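# Tillow Towels

Card for the towel part of Tillow, a set of recordings of household cloth handled on a felt-topped table. Sheets and napkins have their own cards.

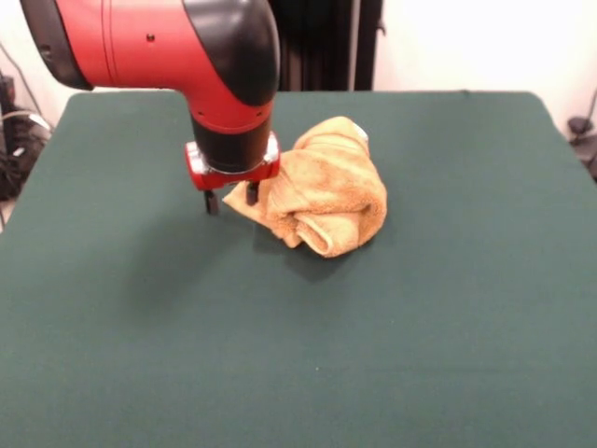 Version 3 replaces the November release. Folder names have changed, so old split files will not load.

## Contents

- 528 episodes, one towel per episode
- start states: `crumpled`, `half_folded`, `flat`
- goal state: folded in quarters, or `none` for free handling
- one text note per episode, in `notes/`

## Cloth

Terry towels only. All were washed before first use and again after every 10 episodes – pile height changes with washing, and so does the way a fold holds. The wash count is stored as `wash_n`. Tan towels are over-represented; do not treat colour as balanced.

Crumpled starts were made by lifting the towel at a random point and letting it drop. It was not shaped by hand afterwards.

## Labels

`corner_vis` gives the number of corners an annotator could find in the first still. Rolled edges are often mistaken for corners. Where two annotators disagreed the value is `-1`, and roughly 800 stills carry this value across all the Tillow cards.

`fold_ok` was judged by eye against the goal state. No tolerance was measured.

## Known problems

- Green felt sheds lint onto the pile. Texture close-ups are affected.
- Some notes use "flannel" for a small towel. Read it as `towel_s`.

Maintainer: Ye-seo Cheon. Last edited January 11, 2021.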